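# Linen cupboard, the great sort-out

Quick page this one, typing between loads. We did the towels at Floltetstead over the last couple of weeks and people asked to see, so. Everything from the upstairs cupboard came out, got shaken, sorted, folded or sent to the rag box. Gallery is short - I meant to take more and then had my arms full.

For anyone new: 39 guest towels on the list, plus hand towels, plus the odds and ends that have drifted in over the years. The list was last done in April and was already wrong by the time I printed it. Meron Fikre did the shelves, I did the piles.

## Terry, the coloured ones

The purples are the oldest lot. Bought from Firkura when they still did the heavy loop, washed to death since. Good thick pile, lovely to dry your hands on, but the edges go first - always the corners, then the hem, then you get threads. Once the hem has gone I don't bother mending. Tried it with 2 of them last year and the stitching pulled straight out again.
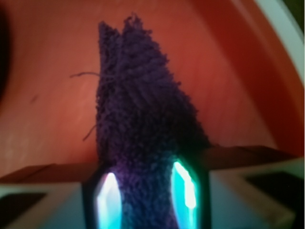

So the rule we settled on, after a bit of back and forth: loose threads get snipped, never pulled. Pull one and a whole row of loops comes with it. Frayed along one side only, it can be cut down and hemmed for a flannel. Frayed on two sides or more, rag box. Faded doesn't matter, faded is fine, it's the edges we're looking at.

Meron thinks I'm too soft on the purples. Probably right. She had 8 in the rag pile before I'd finished my tea and I took a few back out when she went downstairs. (She knows. She put them back.)

## Folding

Thirds longways, then half, then half again, fold facing out. Same for all the bath ones. Hand towels just half and half. Flannels rolled, because the flannel shelf is too shallow for anything else and they slide off if they're flat.

Don't fold dark terry on top of white if it's at all damp. Room 306 had a lilac stripe on the bath mat for months, that was me.

## Shelves, top to bottom

- Top: spare blankets, the Miranda throws, nothing anyone needs in a hurry
- Second: bath towels, white
- Third: bath towels, coloured - darks to the left
- Fourth: hand towels, all colours mixed, sorry
- Bottom: flannels, bath mats, the rag box

Labels are on the shelf edge in biro for now. Will do them properly when I find the label tape, which was in the cuboard and now isn't.

## Washing notes, as asked

Forty degrees, darks seperate, no softener on terry. The softener makes them feel nice for one wash and then they stop soaking anything up. We use the plain Plenix liquid, a bit less than it says on the bottle. Shake each one hard before it goes on the line - lifts the pile back up. If it's come out scratchy, ten minutes in the dryer at the end sorts most of it.

## Still to do

Hem the cut-down ones. Find out who has the other blue bath sheet. Ring Firkura about whether they still do that purple, or anything near it. Empty the rag box, which is full already - if you want rags for the shed or the car come and take some, they're by the back stairs in a carrier bag.

Page last fiddled with June 26, 2022. More pictures when the sheets get done.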